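From: Joanne Mottram
To: sedgwick-hall list
Subject: Re: Water for the December supper

Replying to the list so everyone has it. Quick one, have to leave by 4.

> Did we ever settle on jugs or bottles for the tables? Last year we had the
> big glass jugs from Clostau and they were a pain to carry and two got
> chipped. Also do we still have the cups? I can pick stuff up from Grukus
> on my way in but need to know how many, and whether anyone minds plastic.
> I'd sooner not buy twice.
> – Uvton Road table group

Bottles. We talked it over after setup last time and most people wanted bottles, so let's go with that unless someone yells today.

Numbers – 29 tables, 400 bottles total. That covers the tables plus a few cases behind the serving hatch for the kitchen and the kids' corner. Grukus sells them by the case, please get the plain still kind, no fizzy, no flavored. Keep the reciept and leave it in the tray in the office.

Cups – yes, still have them, the short stacking ones, top shelf of the hall closet behind the folding chairs. Need a rinse. Put them out anyway, some folks like to share a bottle and pour.

The Clostau jugs stay in the cupboard. If anybody wants them for flowers, ask me first.
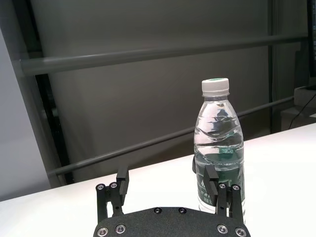

Bottles go on after the plates and bread, last thing before doors. Stand them up, don't lay them in baskets like we did in spring, they roll. Labels facing whichever way, I don't care. The green-topped ones with the white screw cap are fine, same sort of ridged clear plastic is what I'd want on every table so it all matches. Leave caps on, people can open there own. If you end up with a mix of sizes, put the small ones in the kids' corner.

Empties go in the blue bins by the side door, caps back on, squash them first if you can. Full ones left over go back in the case and into the closet, not the fridge.

Still need two people to carry cases in from the car. Side door will be open from 3. Text me if you're stuck, I won't see email after lunch.

Joanne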